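Laundry club update from the Mahuika robotics club

We're deep into our May project, and I've never thought so much about laundry in my life! The club at Gundach is building a training set for a folding robot we call Mekonley. Before it learns anything, we have to do the folding ourselves, over and over (my roommate thinks it's hilarious).
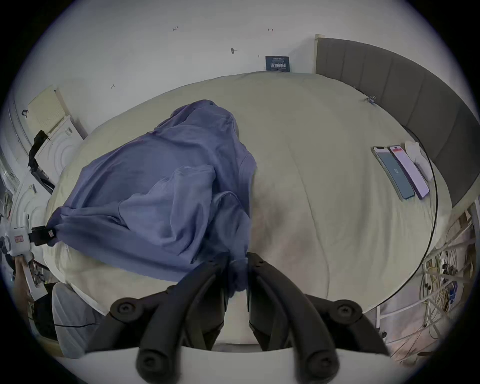 How many folds does the club have so far?
We have 1,012 saved, and the goal is to keep adding until the Trunix student contest entry closes.

Each of us takes a turn of 47 minutes, then swaps out and complains about our wrists. I like the early turns best, when there's still coffee.
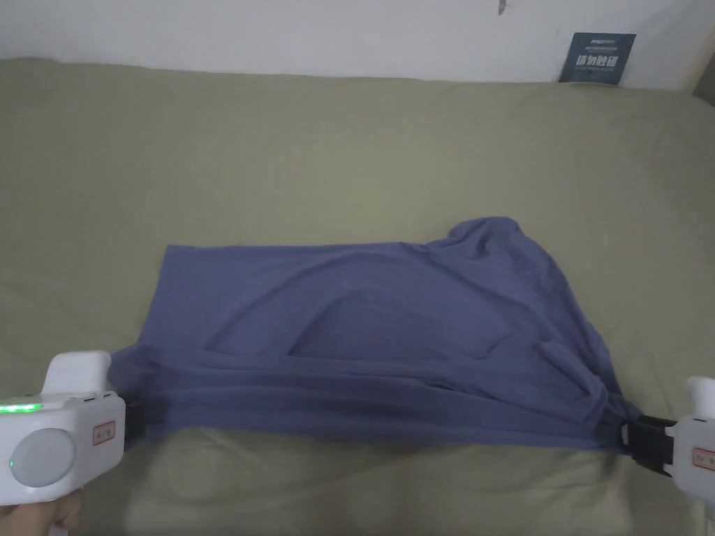
Shirts are harder than towels, and we argued for a whole meeting over whether to start with them. I voted yes and I'm only a little sorry. Get both jaws on the hem and pull it nearly straight, and you can still have a big diagonal ridge running through the rest of the shirt, so we're keeping messy starts like that in the set.

Our newest members picked it up fast, and one already beats my best time by 15 seconds. Rude! 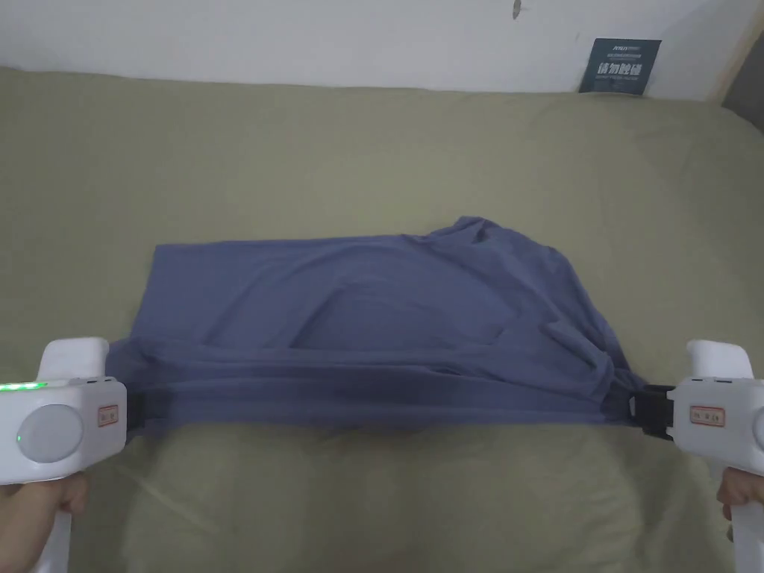
T-shirt practice, one gripper in each hand.
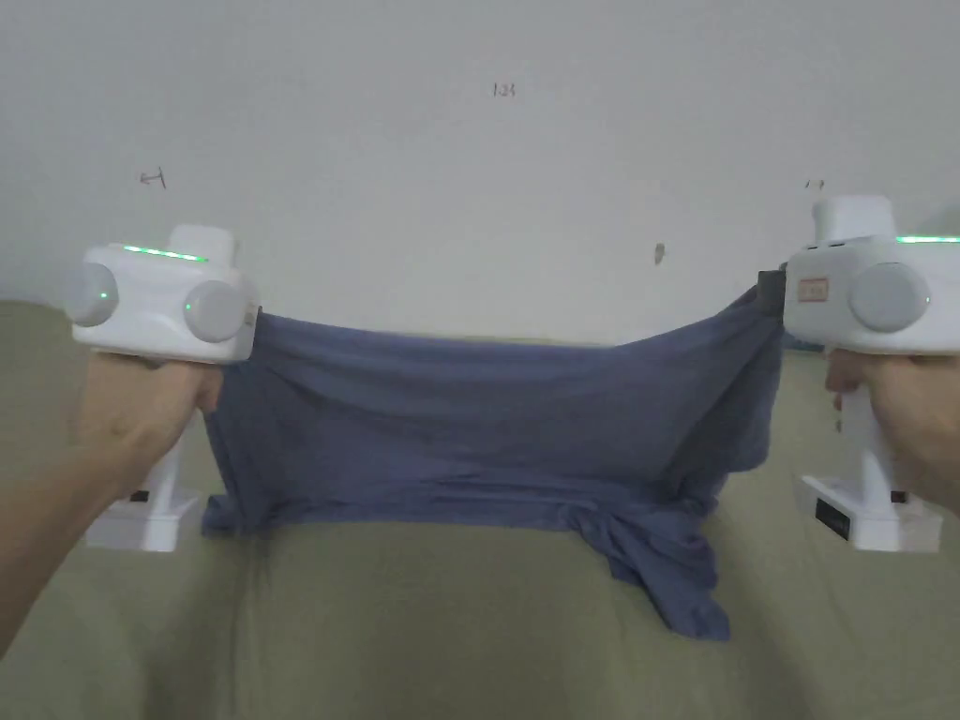 Next up is the lifting part, and I'm a bit nervous about it. Cloth in the air does whatever it wants. Even with the top stretched between two grippers, a loose piece can droop down until its tip is on the sheet, and Mekonley will have to cope with that too. Sign-ups for the next round are open, and snacks are on us.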